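Fodau two-arm recording kit, after 30 days of use

Posted 2019-01-07

The Fodau comes in 7 boxes, and the one holding the bolts for the other six is packed last. Allow a day for assembly. Allow another for the manual, which covers emergency stops in five languages and calibration in half a page.

We bought it to record pick-and-place examples for a policy we're training on food handling. An operator drives the two leader handles, the arms copy, and the software saves joint angles and video as one episode. On a good day we bank 40 usable episodes before lunch. On a bad day we bank a great deal of footage of a gripper thinking about it.

The handles are the best part. They're light and well balanced, and the lag is small enough that you stop noticing it by the second morning. My old Barkent set had the feel of stirring wet cement through a mail slot. The grippers open and close smoothly, though the force setting is buried three menus down under "Comfort," a word I'd have saved for the chair.
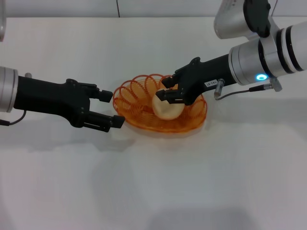
Props matter more than the brochure admits. Jornen sells a matching set of gray trays for this kit, and a model trained only on gray trays learns gray trays very well. We went to a kitchen store instead. The coiled orange wire basket has been the most educational purchase of the year, all loops and gaps, with the glow it throws on the white table giving the vision side something to chew on. Reaching down into it with the right gripper for one pale, lumpy item takes a steadier hand than any tray task we tried, and new operators should start on something flatter.

Complaints, then. The labeling software asks you to confirm every discarded episode twice, as if you might be sentimental. Export is slow, and file names are assigned by a system known only to Fodau. The parked arm can't be locked from the handles during a one-arm task, so if you scratch your nose, the robot joins in. Hendricks solved that with a foot pedal in last November's update, and I'd like one.

Support answers email within a day and has twice sent me the same PDF.

Would I buy it again? Yes, with a longer cable order and lower hopes for the software. If you only need one arm, get the Hendricks. For two, this is the one I'd put money on, and did. Four stars out of 5, the missing one being for the bolts.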